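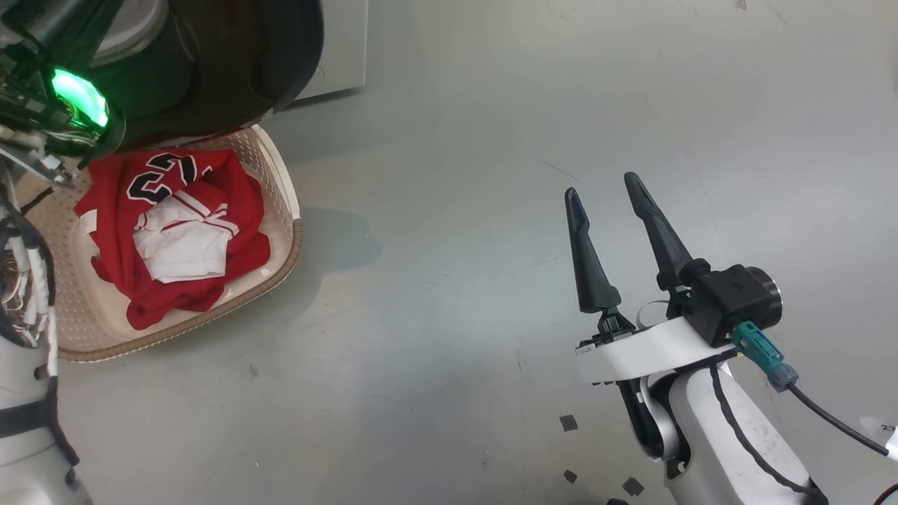
Sundau Wash Notes is a collection of 1093 short laundry records, written down by ordinary people at home, about what happens when coloured clothes and white clothes share a wash. Colour run is a lovely subject once you get into it, and there is very little plain, everyday writing about it that you can sort, search and plot. We wanted notes on the kind of load people really put together: a red basketball-style jersey with a big white number, say, and something white with red stripe trim folded on top of it in the same basket. Is the trim going to bleed into its own white cloth? Will the number stay white? Those are the questions that got us started, and we're still finding new ones in the notes.

What's in the folder

notes.csv: the main table, one row per wash
fabrics.csv: the list of fabric names used in the main table, with the other spellings people gave us
words.txt: free-text remarks, matched to the main table by wash_id
changes.txt: what we fixed and when

Columns in notes.csv

wash_id: a plain number, never reused, even if a row is taken out
household: a letter code for the home that sent the note in
machine_type: front loader, top loader, hand wash
load_mix: coloured only, white only, mixed, trim (white items with coloured edging go here)
main_colour: the strongest colour in the load, in the writer's own words
first_wash: yes, no, unsure
temp_set: the temperature chosen on the dial, in Celsius
spin_set: the spin speed chosen, in turns per minute
catcher: yes if a colour-catching sheet went in
run_score: 0 for no change up to 4 for "that's a pink shirt now"
drying: line, rack, tumble, other

Please read run_score with some care. It was judged by eye, at home, under whatever light the kitchen had! We did ask everyone to wait until the clothes were fully dry, because damp white cotton can look greyer than it is.

How the notes were gathered

The first notes came from 15 households in Milldale over 8 months. Each home got a paper pad with the questions printed on it, and Ankit Kaushik typed up the lot, including one pad that had been through a wash of its own (most of it was readable, to everyone's delight). The Florkurholm notes joined later and came in by email, which is why their remarks run longer and their dates are tidier.

Nobody was told what to wash or how. If you're after a controlled test, with matched swatches and measured water, this isn't one. What you get is real habits, and they are wonderfully mixed. One home washes everything at the same setting all year round. Another sorts into so many piles that we had to add a line to the pad. 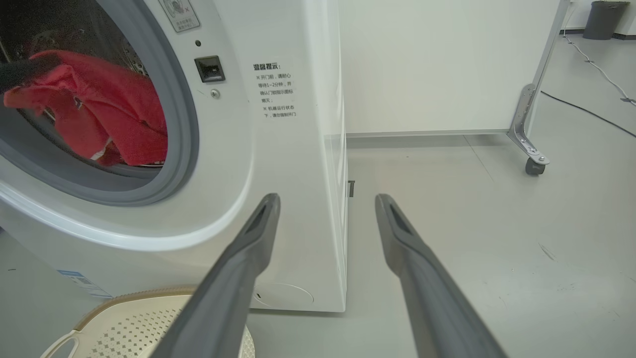 Ritu Garg asked, after reading an early copy, whether we could split "first wash" from "first wash with whites", as a red top might have been washed alone three times and still let go of dye the moment it met a pale sock. It was a very good point. We couldn't go back and ask about every old row, so the older ones keep a single first_wash answer, and there is now a second column, first_with_white, for anything sent in since January. Empty cells in it mean the question wasn't asked, so don't count them as a no.

Things we'd love people to try

Compare the trim rows with the mixed rows. Piping and stripes sewn on to white cloth behave differently from a loose red item in with the whites, or so the remarks suggest, and we haven't tested it properly.

Look at spin_set. Plenty of homes leave it at 800 and never touch it, so you'll see a big lump there. Does the same home score differently when it's changed?

Read words.txt. Please do, it's the best bit. There is a whole thread of remarks on vinegar, and people do not agree.
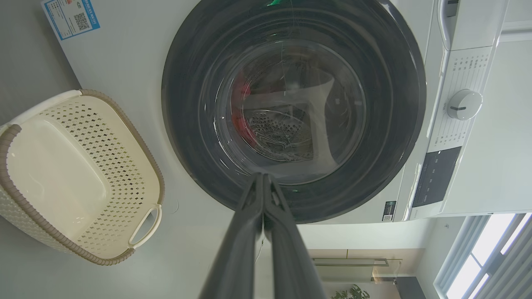

Red garment in the drum, seen through the door glass.

Known gaps

Hand wash is thin. Wool is thinner still. Black and navy loads are scored generously, as it's hard to see a bit of extra blue on something that was grey to begin with. Brand names of powders and liquids have been taken out, apart from the plain words "bio" and "non-bio".

Using the notes

Share them, chop them up, use them in class, draw charts from them. Just keep the name Sundau Wash Notes with any copy and say which version you used. The Amano script in the tools folder will check a new file for missing columns before you send it to us.

Corrections are very welcome. Send the wash_id and what you think is wrong, and Ankit will look it up in the pads.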